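Course Texts > Television Studies > Chapter 3

Puppets, Presenters and the Long-Running Children's Programme

Michalis Vlachopoulos
6 May 2022

Start with a problem. A children's programme that runs for 30 years has an audience that is replaced every three or four. The cast gets older. The viewers don't. A four-year-old watching today has no idea what happened in the first series and doesn't care, but her mum does, and her mum is often on the sofa too. So who are the writers writing for?

This chapter is about that. Continuity, mostly. What a programme keeps, what it drops, what it quietly changes and hopes the grown-ups won't write in.

Our main case is The Mullisley Lane Club, a weekday puppet series, 1080 episodes, made on a small budget in a converted chapel. You don't need to have seen it. Most of it was never repeated anyway. We'll use the scripts, the production memos and the interviews Negin Vahidi recorded with the cast, which are excellent and far too long to print in full.

A few words first on how the show worked. One human presenter, Mr Addo (played by Wumpini Addo under his own name, a habit of the time). One shop. Three puppets: Betau, a badger who runs the post; Okonkwo, a heron, very tall, needed two people; and Drakasetti, who is a sort of dragon, or a lizard, the scripts never settle it. Each episode had a small upset and a song. Upset first, song second, nearly always. When the order was swapped in the fourth series there were 150 letters.

Letters matter here. For the early years they are the best evidence we have of what children thought was going on. Adults wrote about manners and noise. Children wrote to Betau asking for stamps. They also asked about things that had changed, and they were sharp: a new door on the shop, a different voice for the heron, a hat gone missing. Keep this in mind when you read the claim, common in older books, that small children don't notice continuity. They do. They just notice different bits of it than we would.

The other evidence is the tapes. Patchy. Some wiped, some kept by accident, some copied at home off the telly with the adverts still in. Nearly everything quoted in this chapter was watched from digital copies, and students should expect the same when they go looking for there own case studies. Note the source of the copy every time. Not optional.
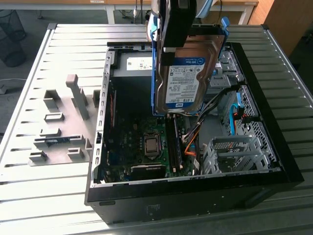
3.1 The secret that has to end

Lots of children's series have a secret in them. A friend only one character can see, a room only the puppets know about, a parcel that is never opened. It's a cheap engine for a story and it runs for years. The child at home is in on it, the adults on screen are not, and the fun is in the gap.

In Mullisley Lane the secret was Drakasetti. For the first six series Mr Addo never met him. He'd turn round too late, or be up a ladder, or go off to answer the phone. Gerasimos Tzanetos, who wrote most of these scenes, called them "the turnings" and kept a list so as not to use the same one twice in a month.

Then the letters changed tone. Fewer jokes, more worry. Why won't he beleive them? Is Betau telling fibs? One parent asked what a child was meant to learn from a grown-up who never once listens. Tzanetos took the point. The meeting was written over the summer and shot in August, in one long take, no song.

We'll look at that script line by line in 3.2. Before you turn to it, jot down how you would stage the scene yourself. Who speaks first? Does the dragon come to the shop, or does Mr Addo go to him? Where is Betau? Keep your notes, you'll want them for the seminar.

Further reading for this section: Vahidi's interviews, parts one and two; Apostolos Sotiropoulos on puppets and eyelines, though skip the middle.

Last updated: 6 series dates corrected, reading list checked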